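Grerel ouvre la location de son kit de cuisine robotisé aux petits restaurateurs

Mars 2021

Les cuisines de collectivité y avaient droit depuis décembre, les petits restaurateurs vont pouvoir s'y mettre à leur tour. Grerel propose désormais à la location, au mois et sans engagement au-delà du premier trimestre, son kit de manipulation pour plans de travail en inox : un bras, sa pince, le logiciel d'apprentissage et deux journées de mise en service sur place. Le Plonitz, c'est son nom, était jusqu'ici vendu d'un bloc, à un prix qui décourageait tout ce qui ressemble à une crêperie, un food-truck ou une cantine de quartier. On a passé une matinée avec l'équipe dans sa cuisine d'essai de Mevasberg, et il y a vraiment de quoi se réjouir.

Ce qui frappe d'abord, c'est le choix des tâches. Grerel ne promet pas un chef automatique. Le catalogue compte 58 gestes, tous modestes : prendre une galette, déplacer un bol, ouvrir un tiroir, le refermer, ranger une boisson, passer une assiette d'un poste à l'autre. Chacun peut être enchaîné aux autres depuis une tablette, et c'est là que ça devient amusant (oui, amusant, on y a perdu une bonne heure sans voir le temps passer !). Soledad Urquijo, qui a conçu la bibliothèque de gestes, tient à ce que le restaurateur compose lui-même ses enchaînements, avec ses ustensiles et sa disposition à lui.

Le morceau de bravoure reste le pain plat. Une galette n'a pas de forme fixe, elle plie, elle glisse, elle se déchire si on serre trop, et les pinces industrielles classiques s'y cassent les dents depuis des années. Le réglage de serrage du Plonitz se fait sur quatre niveaux, du plus ferme pour les récipients au plus doux pour les pâtes fines, et le logiciel retient celui qui convient à chaque produit. La galette se présente pliée, tenue au bout du bras au-dessus de l'inox, près d'un petit bol ou d'une petite assiette de couleur blanche, et le poste de travail n'a rien d'un laboratoire : un meuble à tiroirs, une canette posée au fond, des bouteilles d'eau sur la tablette d'à côté.
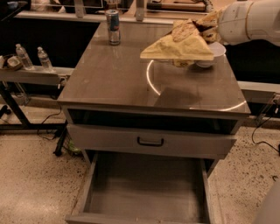
Saimi Rautiainen se montre plus réservée : le geste est joli, dit-elle, mais une cuisine se juge à l'heure du coup de feu, et elle attend de voir ce que donne le kit quand trois commandes arrivent ensemble et que quelqu'un a laissé un torchon sur le plan. Elle aimerait aussi que le nettoyage de la pince soit détaillé noir sur blanc dans le contrat de location, avec la liste des produits autorisés.

La remarque est juste, et Grerel y répond en partie. Les doigts de la pince se démontent sans outil et le kit est livré avec cinq jeux de rechange, de quoi tourner sur un service complet pendant que les autres sont au lavage. Pour le torchon oublié, c'est moins net. Le bras s'arrête lorsqu'il rencontre une résistance imprévue et attend une validation sur la tablette, ce qui est rassurant pour les doigts humains mais un peu long un samedi soir. Une mise à jour est annoncée sur ce point, sans date pour l'instant.

Côté chiffres, l'entreprise communique un taux de réussite de 97 % sur la prise de galettes, mesuré dans sa propre cuisine d'essai et sur une seule recette. On aurait aimé voir la même mesure avec une pâte plus humide ou une tortilla de maïs, bien plus cassante. Junpei Mizuno, responsable des essais, reconnaît que ces produits-là demandent encore un apprentissage sur place pendant la mise en service, et que c'est justement à cela que sert la seconde journée.

L'installation, elle, nous a paru étonnamment légère. Le bras se pose à côté du meuble existant, aucune découpe dans le plan de travail, une prise ordinaire suffit. Les poignées de tiroir en U, très répandues sur le mobilier inox, sont reconnues d'origine. Pour les poignées encastrées ou les portes coulissantes, il faudra ajouter un adaptateur, fourni par le fabricant de mobilier Huttunen et facturé à part. Dommage, car beaucoup de petites cuisines en sont équipées.

Le logiciel mérite aussi un mot. L'apprentissage se fait par démonstration : on guide le bras à la main, on répète le mouvement, on corrige, on enregistre. Pas une ligne de code, des menus clairs, une version française complète et même plutôt bien traduite. Les enchaînements peuvent être partagés entre clients, et l'on imagine déjà les crêpiers s'échanger leurs pliages en quatre ! Siiri Niskanen, chargée du suivi des locataires, prépare pour cela un espace commun où chaque geste déposé sera relu par l'équipe avant publication.

Les premières livraisons sont réservées aux établissements situés à moins d'une journée de route de Mevasberg, le temps de former d'autres installateurs. Les demandes de démonstration se font auprès de Grerel, qui reçoit sur rendez-vous et accepte volontiers que l'on vienne avec ses propres galettes. Le tarif mensuel est communiqué sur devis, selon le nombre de postes à équiper et la durée choisie.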